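Druvov Tabletop Collection Station
Two-arm teleoperation package for recording demonstrations

The Druvov station is a complete setup for recording manipulation examples with a human operator. It comes with two arms, two end effectors, a head camera on a short mast, an operator headset with hand tracking, and the Treltix recording software on its own small computer. The package is meant for labs and companies that want their own training data and don't want to build the rig first.

Each episode is saved as one folder holding the video, the joint positions for both arms, the hand commands and the task sentence the operator picked at the start. Video and joint data share one clock. Episodes can be trimmed, relabeled or thrown out on the computer before export.
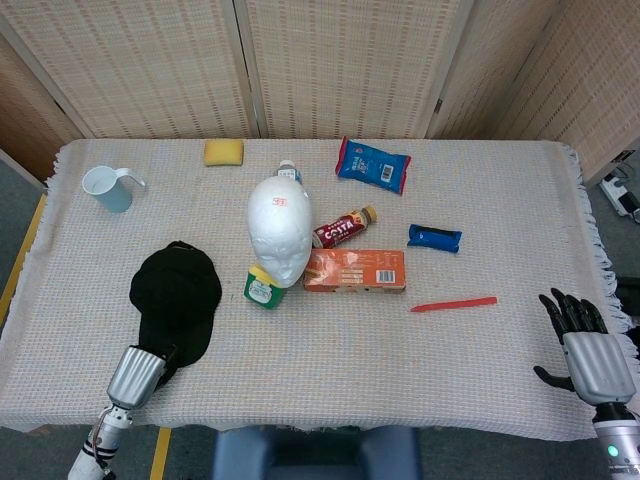 Object sets are chosen by the customer. We ship a printed starter list of 300 household items that can be bought in ordinary stores, sorted by size and by how hard they are to grasp. Zhuoran Wan, who wrote the list, suggests mixing rigid and soft things on the same table, such as a measuring pitcher, a sponge, a baseball cap and a snack bag, and laying some bottles on their sides. A woven tablecloth changes how small items slide, so record some sessions with a cloth and some on the bare surface. Change the layout between episodes. The software can show a reminder after a set number of takes.

In our own test room, Lanying Hou and Rongrong Shao recorded 3773 episodes on one station between March and October. Of those, 590 were rejected in review, mostly for late starts and wrong task sentences. The review screen was changed afterward, and the task sentence now stays visible during recording.

What you need to provide
A rectangular table that does not wobble
Clear floor space on the operator's side
Two grounded outlets
A plain divider or wall behind the table, if the room is busy

Setup takes one morning with our technician present. Camera calibration takes about 17 minutes and should be repeated whenever the mast is moved. Operators usually need two or three days of practice before their episodes are worth keeping.

Options
Brivik five-finger hands, left or right
Second storage drive
Floor marking kit
Extra operator headset

Spare finger parts and cables are kept in stock. For a quote or a visit to the test room, write to Chenxi Peng in sales. Questions about file formats go to Ximeng Deng.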